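3.2 Why the office desktop lasted

The tower PC is a wonderful object for anyone interested in how products grow old. Our survey of second-hand dealers in Weston and Melel covered 3912 machines, and what delighted us most was how many of them had been opened, altered and closed again by their owners, often with no training at all! Horácio Valente's earlier work on household radios led us to expect sealed, untouched cases. We found the reverse. Memory was the part most often changed, with expansion cards next (see Section 4 for the full breakdown by dealer).

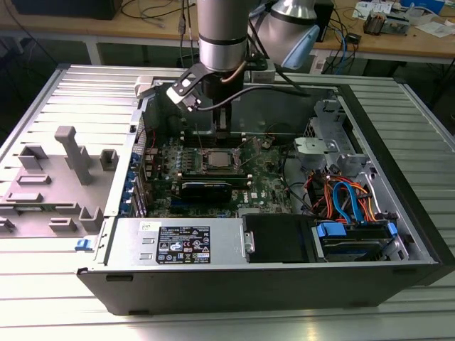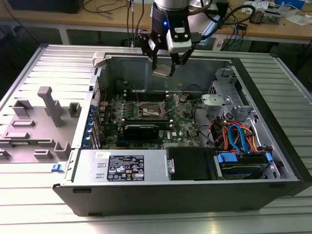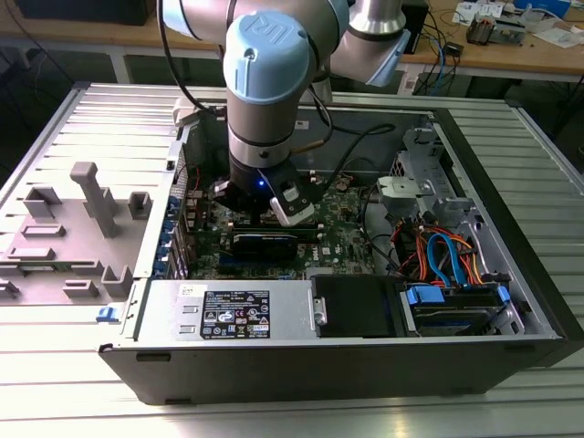
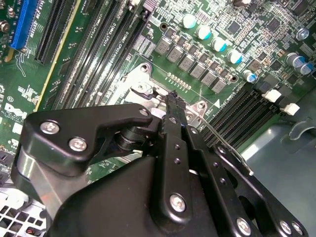 Figure 3. Opened desktop computers and their motherboards.

Layout matters a great deal to this story. A part that can be reached from one open side invites a try, and 54 of the owners we interviewed said they had first opened a case "just to look." One of them, a retired baker in Melel, went on to upgrade every machine on her street, and her notebooks (kindly lent to us by Horácio Bastos) list prices, part numbers and the weather. The dealer Coelho kept similar records for 402 sales, and these let us follow individual machines through three or even four homes. We return to the notebooks in Section 5, where they are compared with the Millano repair ledgers.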